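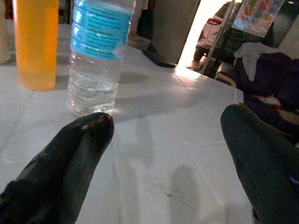

Lukeo Two-Arm Kit, home build version

The Lukeo is a set of two robot arms for people who like to build at home or in a shared workshop. You receive the parts, the cables and the printed guide, and you put the arms together yourself. We recommend to work with a second person for the shoulder joints.

Item number: 2406

What is in the box

2 arms, delivered in segments
2 grippers with Ullard finger pads
3 cameras (one for the head, one for each wrist)
3 spare belts
Morais control board with power supply
Screws and hex keys

The computer is not included. The base is also sold separately, please look under Juson bases.

First tasks

Most of our customers start at a table with light objects. A plastic bottle with its cap closed is a good choice, and it costs nothing. When the grip is steady there, you can continue with work near the floor or at a refrigerator with the door open. Please keep the speed at the lowest level while other people are in the room.

The gripper holding a water bottle with a blue cap, in front of an open, empty refrigerator: 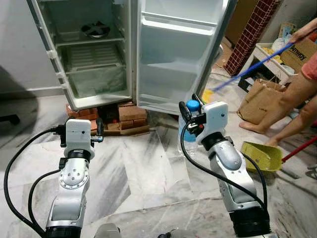

Cables

Leave a free loop of cable behind each gripper. If the cable is too tight, the wrist can not turn fully and the plug will suffer. Check the loops again after the first hour of use.

Delivery and returns

Orders received before Thursday noon leave our store the same week. Opened kits can be returned if all segments are still unassembled. Spare finger pads are sold in pairs.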